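Second life on an older kernel

Phones rarely stop working on the day their maker stops updating them. The Sestby 2 is typical. Its last official firmware came out in October, the modem and screen are still sound on most units, and the only thing it lacks is a supply of security patches. Tevow, a community build of Android, is one of several projects trying to fill that gap.

The work begins with the device tree, a set of files that tells the system which parts the phone contains and how they are wired. For the Sestby 2 this had to be pieced together from the maker's kernel release, which left out the camera driver. The port therefore loads the old camera files through a compatibility layer called Lục. It costs a little memory and adds a short delay when the camera opens.

Installation needs an unlocked bootloader, and unlocking wipes the phone. The battery should be charged to 100 per cent first. The recovery image is flashed over a cable, then the main package is copied across and installed from recovery. First boot is slow, as the system has to compile every app it ships with.

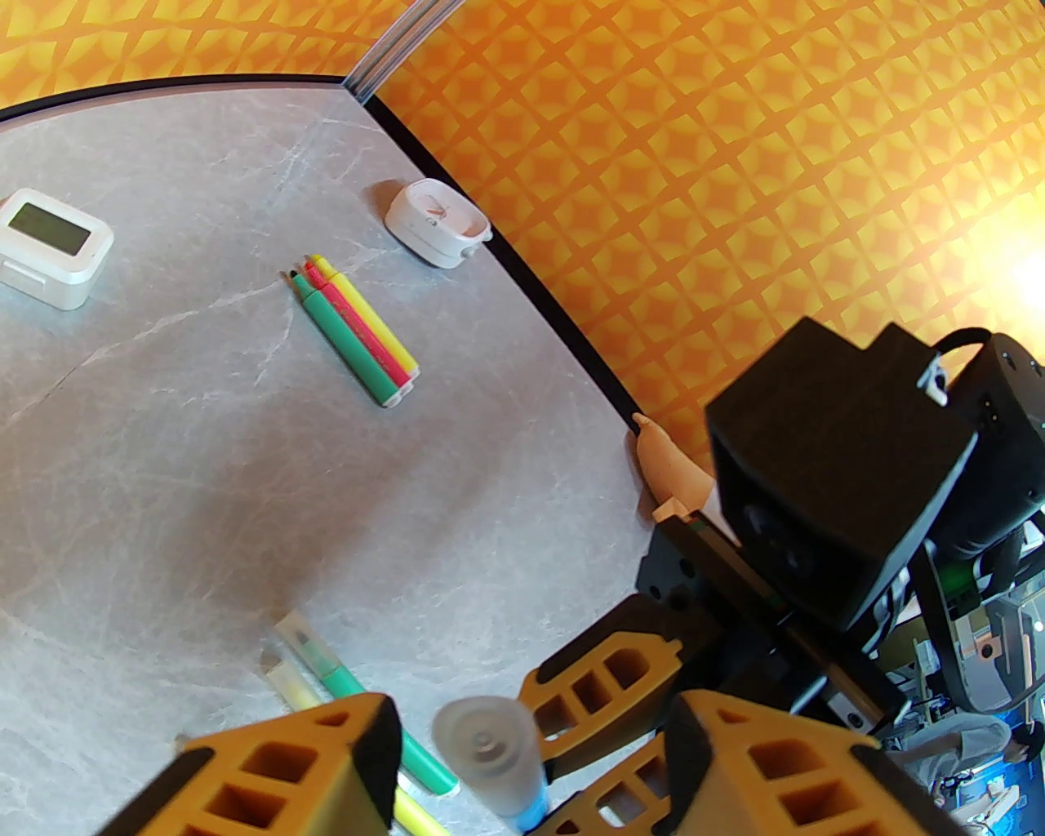
Rogério Fontes wrote in to say that the order matters more than the project's notes suggest. He installed the app store package after first boot, found that contacts would not sync, and had to wipe and begin again. He would also like the notes to state which modem firmware the build expects – his phone had an older one and dropped calls until he updated it.

The modem point has since been added to the install page. The build is now used on nearly 3,000 phones, most of them reporting through the optional statistics service hosted by Burnusa. Crash reports sent that way carry the build number and the kernel log, with the serial number removed.

Two faults remain open. Bluetooth audio stutters when Wi-Fi is on the 2.4 GHz band, and the fingerprint reader sometimes fails to wake after a long spell on standby. A restart clears the second. The first is waiting on a newer driver.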